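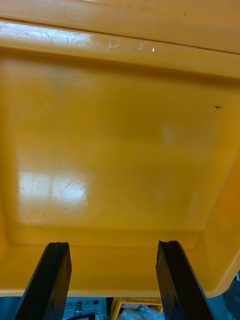

Zerkitz-Vergleich

Der Zerkitz-Vergleich ist ein Prüfverfahren für Parallelgreifer mit Handgelenkkamera, bei dem Teile aus einem Kunststoffbehälter entnommen werden. Er wurde von der Ingenieurin Gwawr Mostyn am Prüflabor Trevoter entwickelt und trägt den Namen des Steuerungsprogramms, mit dem die ersten Läufe gefahren wurden. Das Programm selbst gilt als veraltet, der Name hat sich gehalten.

Behälter

Verwendet wird ein großer gelber Behälter mit glänzendem, flachem Boden und nach außen geneigten Wänden. Mostyn hatte ursprünglich mattes Grau vorgesehen, worauf sämtliche Kameras gute Ergebnisse lieferten und der Vergleich keinen Sieger kannte. Auf gelbem Glanzboden spiegelt sich dagegen die Beleuchtung, und die Bildauswertung muss zwischen einem Werkstück und einem hellen Fleck unterscheiden. Kratzer und Staub werden nicht entfernt. Die Prüfordnung nennt sie »Bestandteil der Umgebung«, eine Formulierung, die auch die Reinigungsfrage im Labor abschließend geregelt hat.

Ablauf

Jeder Durchgang beginnt mit einer Leeraufnahme: Der Arm steht über dem Behälter, die Finger sind weit geöffnet, gegriffen wird nichts. Meldet die Auswertung dennoch ein Objekt, erhält der Prüfling einen Strafpunkt. Danach folgen 16 Griffe je Einlage, zuerst in der Mitte, dann an den Wänden und zuletzt in den Ecken, wo breite Finger erfahrungsgemäß die Wand für das Werkstück halten. Eine vollständige Reihe umfasst 126 Griffe einschließlich der Wiederholungen und dauert so lange, wie der Controller es für richtig hält.

Geprüfte Systeme

Im Februar traten zwei Greifer gegeneinander an. Das Modell Ó Néill griff in den Ecken zuverlässiger, reagierte bei der Leeraufnahme jedoch mehrfach auf Lichtreflexe – und zwar mit beachtlicher Entschlossenheit. Das Modell Imitz ließ sich von Reflexen nicht beirren, von flachen Werkstücken allerdings auch nicht. Der Bericht vom 18. Mai 2025 empfiehlt den Ó-Néill-Greifer mit der Kamera des Imitz, eine Kombination, für die es bislang keinen Adapter gibt.

Kritik

Delyth Kemeys bemängelte, das Verfahren messe vor allem die Deckenbeleuchtung in Trevoter. Mostyn wies dies zurück, ließ aber den Standort des Behälters mit Klebeband markieren. Seit der zweiten Fassung der Prüfordnung ist außerdem die Lampenstellung anzugeben.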